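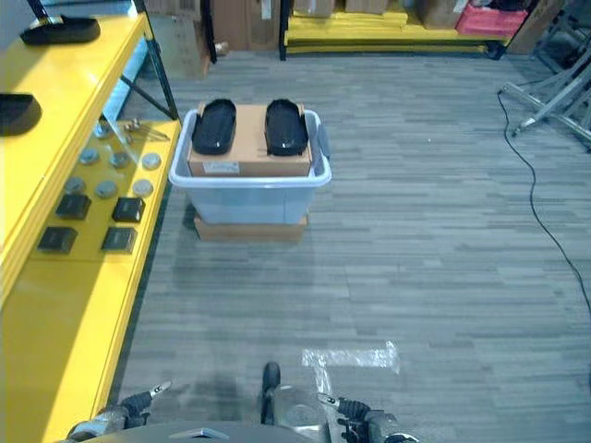
Yellow metal shelving with small parts set out on the lower shelf, and a translucent blue storage bin on the carpet beside it.

Storage bin (also tub, tote, or in my family just "the plastic thing")

A storage bin is an open or lidded box, usually moulded plastic, used for keeping loose stuff together and shifting it from one spot to another. I look after this page on the Hernero household wiki, so forgive the odd opinion.

Form
Most bins have a rim around the top that stiffens the walls, and many have handles at the short ends so you can carry them lengthways through a doorway. Translucent plastic is my favourite (any colour, I'm not fussy!) as you can get a fair idea of what's inside without digging. Solid colours look tidier but you'll be labelling them forever.

Boxes in bins
People often drop a cardboard box straight into a bin, as in the photo, where the carton stands taller than the rim. Handy for carrying, but you lose the lid and you can't stack another bin on it. The box top does make a decent little ledge for flat things – the pair of black sole-shaped pieces, for instance. A flattish carton underneath lifts the whole lot off the carpet too.

Bins and shelves
Shelving suits things you want to see at a glance. Seven round metal discs and four square black blocks sit happily in rows on a shelf, whereas in a deep bin they'd all end up at the bottom with the screws. Yae Sakai, who wrote the first version of this article, called that bottom layer "the gravel" and I've kept the term out of loyalty.

Sizes
My own Patusis tub holds 40 litres and I wouldn't want to lift it full of hardware. For metal bits I use a 9 litre one and make 2 trips.

See also: Crate; Carton; Shelf (metal); Labelling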